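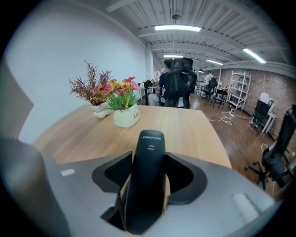 3. Diseño del curso y recogida de demostraciones

3.1. Participantes y calendario

El proyecto Turura se desarrolló como asignatura optativa de segundo ciclo en la Escuela Chauvin. Se matricularon 21 estudiantes, todos con un curso previo de programación y ninguno con experiencia en aprendizaje por imitación. La docencia corrió a cargo de Maxine Ruddock, coautora de este trabajo, que impartió también las sesiones prácticas. El curso arrancó el lunes, 25 de abril de 2022 y ocupó 28 horas presenciales, repartidas entre clases de teoría, prácticas con la pinza manual y revisión de datos en grupo.

Los estudiantes trabajaron en equipos fijos. Cada equipo eligió una tarea de manipulación sobre mesa, redactó un protocolo de una página y lo sometió a la crítica de otro equipo antes de grabar. Este intercambio no estaba en el programa original. Se añadió en la segunda semana, después de comprobar que varios protocolos no indicaban en qué momento empezaba ni en qué momento terminaba una demostración.

3.2. Material

Para las demostraciones se empleó una pinza de mano con cámara incorporada, que el estudiante sostiene y mueve directamente sobre los objetos. El brazo robótico quedó reservado para la evaluación final y no intervino en la recogida. La óptica es de gran angular: en la Figura 1 se aprecia que el borde de la mesa aparece muy curvado y que la carcasa gris de la pinza ocupa la parte inferior de la imagen. La misma toma abarca buena parte de la sala, con las luminarias fluorescentes del techo y una persona sentada de espaldas más allá de la mesa.

Figura 1. Vista desde la cámara de la pinza manual. En la mesa, a la izquierda, dos macetas blancas con plantas decorativas.

La revisión de las grabaciones se hizo con Jillska, un visor propio que reproduce el vídeo junto a la trayectoria estimada y permite marcar intervalos. Los estudiantes no tuvieron que modificar el código del visor, aunque dos equipos escribieron pequeñas extensiones para ordenar las demostraciones por duración.

3.3. Procedimiento de grabación

Cada sesión comenzaba con un recorrido lento de la pinza por encima de la zona de trabajo, sin tocar ningún objeto, para inicializar la localización visual. A continuación el operador ejecutaba la tarea y un compañero anotaba las incidencias en una hoja común: agarres fallidos, objetos desplazados por accidente, interrupciones. Los papeles se alternaban tras cada bloque.

Se pidió a los equipos que conservaran también los intentos fallidos. La instrucción se cumplió de forma desigual. Algunos estudiantes detenían la grabación en cuanto el objeto se les escapaba y empezaban de nuevo, de modo que el fallo no llegaba a registrarse. En mayo se modificó la hoja de incidencias para incluir una casilla específica, y a partir de entonces el número de fallos anotados y el de fallos grabados coincidieron en casi todos los equipos.

El fondo no se controló. Las mesas compartían espacio con puestos de trabajo ordinarios y no se colocaron paneles ni telas para aislarlas. Esta decisión se discutió en clase y generó desacuerdo: un equipo sostenía que los cambios de fondo perjudicarían el entrenamiento, mientras que otro los consideraba necesarios para que la política no dependiera de un entorno concreto. Ambas posturas se recogieron como hipótesis y se retoman en la sección 5.

3.4. Depuración de los datos

Al cierre de la recogida se disponía de 690 grabaciones. Tras la revisión se aceptaron 296. Las causas de descarte más frecuentes fueron la pérdida de seguimiento durante giros bruscos de muñeca, la duración insuficiente y la ausencia del recorrido inicial — esta última, concentrada en las primeras sesiones.

La revisión fue doble. Cada grabación la examinaron un miembro del equipo que la había producido y un estudiante ajeno a él, y los desacuerdos se resolvieron en la puesta en común semanal. El criterio que más discusión provocó fue el de la mano libre: el protocolo base, adaptado del cuaderno de prácticas del taller Bruller, exigía mantenerla fuera del campo de visión, pero en las tareas con recipientes ligeros varios estudiantes la usaron para sujetar la base. Esas grabaciones se conservaron con una etiqueta aparte y no forman parte del conjunto de entrenamiento descrito en la sección 4.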